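Pince de cuisine Dantas : mon avis après la journée portes ouvertes de Coson

J'avais repéré l'annonce en mars, dans la lettre du magasin, et je m'étais dit que ce serait l'occasion de voir de près cette fameuse pince Dantas dont on parle tant entre amateurs de bras de table. J'ai déjà un petit bras Trosel à la maison (il me sert surtout à déplacer des pots et à amuser mes neveux), et la question de le rééquiper me trottait dans la tête depuis l'hiver. Me voilà donc parti pour Valtthorpe, avec un thermos de café et beaucoup trop de questions dans mon carnet.

L'accueil chez Coson est charmant. On entre par l'atelier, on vous tend un badge, puis on vous laisse circuler presque librement, ce que j'ai beaucoup apprécié ! Nous étions une quinzaine dans mon groupe, et la démonstration était menée par Győző Fekete, un monsieur d'une patience remarquable, qui a répondu trois fois à la même question sur le nettoyage sans jamais lever les yeux au ciel. Il avait choisi de travailler sur des aliments, en commençant par le plus pénible de tous à mon avis : les vermicelles. Une pince sait attraper un cube de bois depuis longtemps, mais un tas de fils qui s'accrochent les uns aux autres et qui dépassent de l'assiette, c'est une autre affaire.

La démonstration a duré 40 minutes, et je n'ai pas vu le temps passer. On nous a expliqué le réglage de l'ouverture, puis celui de la force de serrage, qui compte 7 niveaux et se modifie depuis un petit boîtier à molette. J'ai pu essayer la molette moi-même : elle est agréable, bien crantée, un peu dure dans les premiers niveaux. Pour l'approche, M. Fekete conseille d'arriver doigts serrés au-dessus du plan de travail, de s'arrêter avant l'assiette et de n'ouvrir qu'au dernier moment. 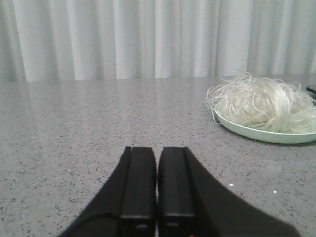 Peut-on se servir de cette pince sans savoir programmer ?

Pour les gestes simples, on s'en sort très bien avec le boîtier : on guide le bras à la main, on enregistre les positions, on rejoue le tout. Dès qu'on veut enchaîner plusieurs plats ou corriger une trajectoire, il faut passer par le logiciel, et là je conseille quand même d'avoir un peu d'expérience ou un ami patient.

Parlons de ce qui m'a plu. Les doigts noirs mats ne renvoient presque pas la lumière, et quand on suit le travail sur l'écran de la caméra du poignet, c'est un vrai confort pour les yeux. Les deux bouts se rejoignent très près l'un de l'autre, ce que je ne peux pas dire de ma vieille pince, qui bâille d'un côté depuis sa première semaine. Le fabricant annonce une charge jusqu'à 300 grammes, de quoi voir venir pour des pâtes, des herbes ou une petite boîte d'épices. Et puis le moteur est discret – on pouvait discuter à côté sans hausser la voix.

J'ai tout de même quelques réserves. La partie large des doigts, qui s'évase vers l'arrière, prend de la place, et je me demande comment elle se comporterait au fond d'un saladier un peu haut. Je regrette aussi que les embouts souples soient vendus à part, surtout pour un usage en cuisine où l'on aura forcément envie d'en changer. Quant à la notice, j'en ai feuilleté un exemplaire sur place : elle est complète mais assez sèche, et le chapitre sur l'entretien mériterait quelques dessins de plus.

Pour le montage sur un bras Trosel, il faut une bride d'adaptation, que Coson garde en stock. M. Fekete m'a montré comment passer le câble à l'intérieur du coude pour qu'il ne frotte pas, un détail que j'aurais sûrement découvert à mes dépens.

Je mets quatre étoiles sur cinq. Si vous hésitez, allez la voir à Valtthorpe, demandez à tenir le boîtier et prenez votre temps, l'équipe s'y prête volontiers. De mon côté, j'ai commandé la bride en rentrant, et j'attends encore un peu pour la pince, le temps de mesurer mes saladiers.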